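The **Nokham snag fault** was a recurring failure in a robotic bin-sorting cell at the Dundach test hall in Cuvdale. In the fault, a cloth held by the arm stayed caught on the bin contents or on the edge of a sorting hole while the controller recorded the drop as complete. It was first logged in July and led to a nine-day shutdown of the cell.

## Background

The cell used a single arm to move objects between a wire-mesh bin and three boxes with round openings. Nokham, the control program, was supplied by Vondráček and judged each release by the opening angle of the gripper. It did not check whether the object had left the fingers. 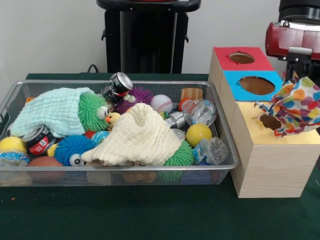 Rigid objects gave little trouble under this rule. Cloths did, as a corner could stay pinched after the fingers had opened to the set angle. The arm then moved off at full travel speed with the cloth in tow.

## The fault

Review of the logs covered 1,312 cycles. Most snags happened over the boxes, where the controller allowed the least clearance. The openings were of different sizes and the tops stood at different heights, and a single clearance value had been set for all of them.

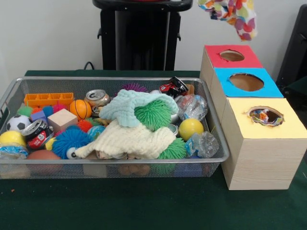

Nokham planned each lift from a height map made at the start of the cycle. A hanging cloth was not part of that map, so the planner treated the space under the gripper as free. The boxes rise in steps from the yellow top at the front to the red one at the back, and a path that cleared the front box by a safe margin could drag a trailing corner over the rear one. In two cases a box was pulled out of position.

## Pile entanglement

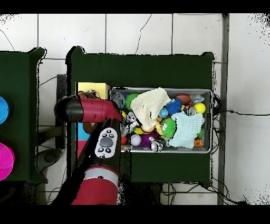 A second form of the fault began in the bin. The force limit for lifting was set high enough to free objects wedged in a full load, and a cloth caught on its neighbors stayed below that limit. Cream and aqua cloths lying among spiky balls were a typical hard case – the load cell read one object, while the fingers might bring up several. Objects lifted this way sometimes fell outside the bin.

## Safety response

The cell had no fence on the operator side and relied on a speed limit and a stop button. After an operator reached in on a Saturday to free a snagged cloth, and the arm resumed its path, Dundach took the cell out of service. No injury was reported. The stop button had not been pressed, and Nokham had read the pull on the cloth as the end of a stall.

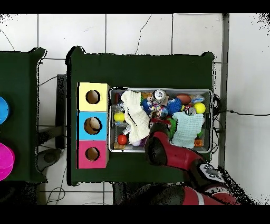

Vondráček changed the program so that any stall needs a manual reset before motion can resume. Release is now confirmed by a second weight reading, taken with the arm at rest, and each box has its own clearance value. The lifting force limit was lowered for cloths only.

The cell returned to service with seven open items on its fault list. Snags in a full bin still occur, but they now end in a stop.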